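Zernden Interior Wall Paint, Matte and Eggshell

Home > Paint > Interior > Walls and Ceilings

Zernden is a water-based acrylic wall paint made for bedrooms, playrooms, hallways and classrooms. It comes in two sheens, matte and eggshell, and can be tinted to any of the 451 colors on the current Zernden card. It is sold by the quart, the gallon and the five-gallon pail.

The paint is self-priming on walls that have been painted before and are in sound condition. New drywall, bare plaster and patched areas larger than your hand need a coat of primer first. Harkeo Wall Primer is the one we stock and the one we tint to match, but any water-based drywall primer will do.

Choosing a sheen

Matte hides dents and taped seams better. It is what most people want on a ceiling or on an older wall that has been repaired a few times. Eggshell reflects a little more light and stands up better to wiping, so we suggest it for kids' rooms, stairwells and anywhere near a light switch. Both sheens are tinted from the same formulas, but the same color will look slightly deeper in eggshell. If you are using both in one room, paint a sample board of each and hold them side by side before you buy.

Painted scenes and two-color walls

Zernden is often used for simple murals. The paint is thick enough to hold a brushed edge and dries fast enough that you can put a second color over the first on the same day. For stenciled shapes, use a dense foam roller with very little paint on it, and lift the stencil straight off the wall. Most stencil trouble comes from too much paint.
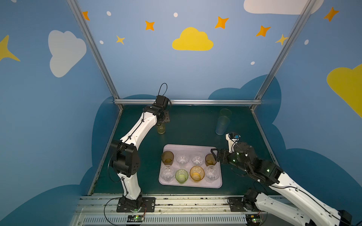

Sky themes are the most requested mural at our tinting counter, and they are a good first project. Start with a base color over all the walls and let it dry for at least four hours. Pick the base a shade lighter than you think you want, as blues look stronger once they cover a full wall. Clouds, stars and dots on sky blue, as on the walls here, can be done with a short list of tools: a round sponge for the clouds, a stencil for the stars and the end of a dowel for the dots. One quart of white will usually cover the clouds in a small bedroom. Pencil the cloud outlines lightly before you begin, then fill them in from the center out. Leave more blue between the shapes than feels right at first. You can always add another cloud, but covering one up takes two coats of base and the patch may show in side light.

The blues on the Harkeo primer card are not the same as the blues on the Zernden card, even where the numbers match. Bring the Zernden color name with you when you order.

Surface preparation

Wash walls with warm water and a small amount of dish soap, rinse, and let them dry overnight. Scrape off anything loose. Fill nail holes with lightweight spackle and sand flush. Glossy walls should be dulled with fine sandpaper and wiped down before painting. Crayon and marker should be sealed with a stain-blocking primer or they can bleed through, red marker in particular.

Homes built before 1978 may have lead paint. Test before you sand or scrape.

Application

Stir well. Do not thin for brush or roller. For spraying, up to 9 ounces of water per gallon may be added. Use a 3/8 inch nap roller on smooth walls and a 1/2 inch nap on light texture. Apply between 50 and 85 degrees F.

Specifications

Base: 100 percent acrylic
Sheens: matte, eggshell
Coverage: 300 square feet per gallon, one coat, smooth wall
Dry to touch: 1 hour
Recoat: 4 hours
Full cure: 27 days
Cleanup: soap and water
Storage: keep from freezing

Wait until the paint has fully cured before scrubbing it. Light dusting is fine after the first week. Tape left on the wall overnight should be pulled slowly at a low angle.

Ordering and tinting

Tinted paint is mixed to order and cannot be returned. Untinted white and unopened primer can be returned within 30 days with a receipt. If your project needs more than one gallon of a color, order it all at the same time and mix the cans together in a pail before you start. Small differences between batches are normal and will show if one wall is painted from a new can.

Sample jars are available in matte only. They are meant for testing color and should not be used as a finish coat.

Orders are mixed at our Ocampo store and can be picked up there or at the Irnine counter the next business day. Pails are pickup only. We do not ship paint from December through February, when it can freeze on the truck.

For help with quantities, send the length and height of each wall, with the number of doors and windows, to Octavio Palma at the tinting desk. Include the current wall color if you can. Going from a dark color to a light one usually takes an extra coat, and he will add it to the estimate.

Page updated Jul 20, 2024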